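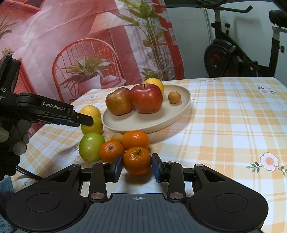 Fig. 4.1 A mandarin between the pads, stem upwards; a second gripper near the lemons.

Chapter 4: Comparing Grippers

Every gripper is excellent in its own brochure. The sensible test is fruit, which has not read the brochure. In this chapter we put two finger designs, the Jotov and the Skukel, through 39 grasps each and record every slip, bruise and quiet word of abuse.

Keep the fruit, the table and the operator the same throughout. Change the pads only between runs - never halfway through one, however tempting.

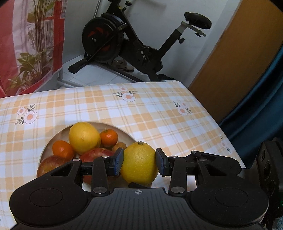
Fig. 4.2 Both blue pads in contact with a yellow citrus fruit.

Start with contact. Before you write down a grasp as good, check that both pads touch the rind and that the fruit sits upright. Section 4.1 deals with pad texture, and Section 4.2 with apples.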